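About Ranulero

Ranulero began at a kitchen table in Dastthorpe, when Covadonga Llorente agreed to reset her aunt's old opal and then found she couldn't stop. Friends brought her their broken clasps and their grandmothers' brooches, and before long she had given up her office job and was making earrings and pendants of her own until well past midnight. Her cousin Milagros Toledo joined her 7 years ago to look after the stones, and the two of them have shared a bench (and a radio, and a great deal of coffee) ever since!

We are still a small shop, and we like it that way. Every piece is drawn by hand first, and you're welcome to change your mind as often as you need to before we pick up a torch – some of our happiest customers went through three drawings before they found the one.
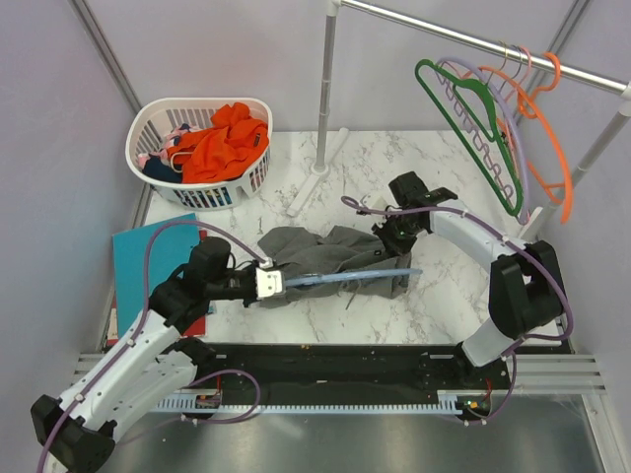
Most of our silver chains and simple bands are ready to ship within two days. Custom work takes longer, as you'd expect, and Milagros will write to you herself once your stone has been chosen. Our Magaña line, with its little twisted wire borders, is named for the street where Covadonga grew up, and it now runs to 20 designs.

Come and see us if you're ever nearby. We do love to talk.

Ranulero Jewelry, Pikport Arcade, Dastthorpe | Contact us | © Ranulero. All rights reserved. | Back to top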